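FOR IMMEDIATE RELEASE
April 17, 2024

Nurier publishes results of household chore trials

Clothing and soft items remain the hardest category for home robots, company reports

Nurier, which develops software for robot arms, today published the results of its first full round of household chore trials. The round covered 2691 attempts at 59 everyday tasks, from closing drawers to putting hats in a basket. Each attempt was scored as finished, partly finished or failed.

Rigid items such as cups, boxes and bottles gave the fewest problems. Soft items gave the most. Caps are a typical case: the brim is stiff enough to hold, but the crown folds, the straps catch on other things, and one cap will easily drag another along with it.

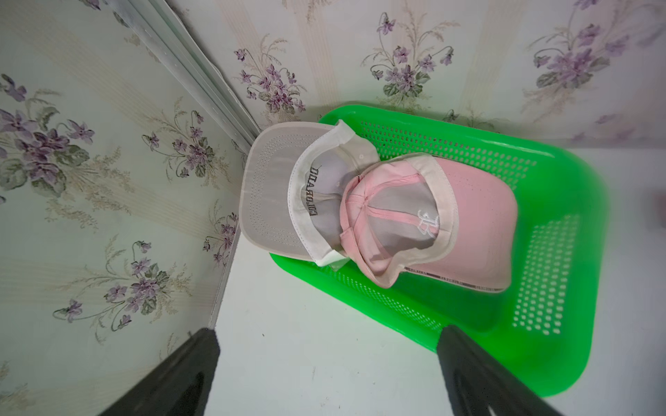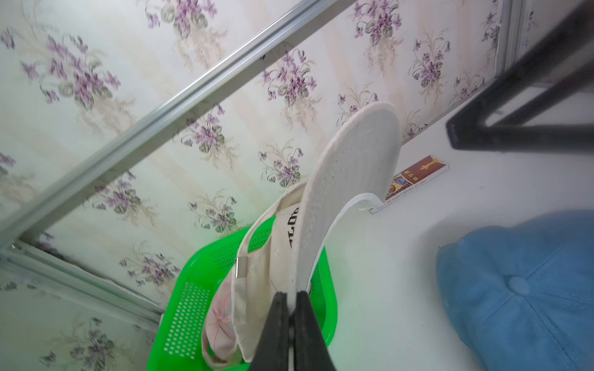
The report does not claim that a robot is ready to tidy a home without help. A person was present for every attempt and stepped in when a task stalled. Nurier also found that speed is still a problem. On the slower clothing tasks, a person doing the same work by hand was done well before the machine.

"People ask us whether they can buy something that picks up after the kids, and today the answer is no," the company said in a statement. "A robot can do parts of that job on a good day. We want to be clear about which parts, and how often it gets them wrong."

The tasks were chosen together with Utetti, a home services company, from a list of 200 chores its cleaners are regularly asked to do. Chores involving heat, blades or running water were left out of this round. Lepik supplied the scoring software and checked the results separately.

Shop-floor work is next. In September, Nurier will start a trial with the clothing retailer Ruvley in 5 of its stores, where the system will return hats, scarves and gloves to their bins after closing. Store staff will check the bins each morning and record anything out of place.

The full report, including the failed attempts for each task, is available from Nurier on request.

Contact: Nurier Press Office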